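Kitchen Notes: Changes to Rice Prep in October

The Clurkine community kitchen is changing how rice is measured and rinsed, starting with the first lunch in October. The new routine applies to both kitchens, the main one on Omura Street and the small one behind the Zament hall. If you only cook at one of them, please read this anyway, as people often cover shifts at the other.

For most of this year we have been getting two kinds of complaints about the rice. One is that it comes out gummy at the bottom of the pot. The other is that there is too much of it, and the extra goes into the compost at the end of service. Both come down to the same step. Cooks have been pouring straight from the sack into the pot and rinsing there, and it is hard to judge the amount that way.

From now on, dry rice goes into a stainless steel mixing bowl first. The bowl sits on the white table by the wall, and nothing else should be prepped on that table until the rice is done. Measure with the 4-cup scoop that hangs beside the sink. One scoop feeds a small table group, and the chart on the pantry door shows how many scoops to use for the lunch count. Level the scoop with the back of a knife. 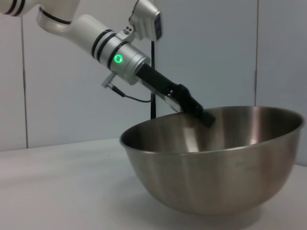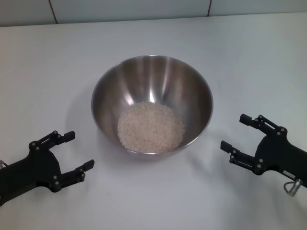
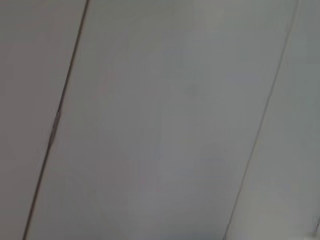
The steel mixing bowl on the white table, with the uncooked rice in the bottom in the second picture and the paneled surface in the third.

Once the rice is measured, pick through it before adding water. Spread it by hand and look for husks or small stones. The current sacks come from Qian, and they have been clean so far, but the last supplier's were not and the habit is worth keeping.

Rinse with cold water and drain through the fine strainer. The coarse one loses grains down the sink, and the trap has already been cleared twice this summer. Three rinses are enough. The water does not have to run completely clear. Let the rice drain while you bring the pot up to heat, then wipe the table dry.

A few other points that came up when we wrote this down:

The steel bowls should not be used for storing cooked rice. Use the covered tubs on the second shelf and label them with the day.

Do not stack the bowls wet. They stick together, and the last pair had to be soaked in hot water to get them apart - it took most of an afternoon.

The wall panels behind the table get splashed during rinsing. Wipe them down at the end of the shift and run a dry cloth along the seams, where starch builds up.

Lunch numbers went up again over the summer. We served 187 lunches in the last full week, 61 of them at the Zament kitchen. Rice was on the menu for most of those, so a small change in how it is measured makes a real difference in what we buy. The next order is for 46 pounds, down from the usual amount, and we will see how long it lasts.

Printed copies of the new routine will be in both kitchens by September 27, 2026. Please leave comments on the clipboard next to the pantry door, including anything in the scoop chart that looks wrong.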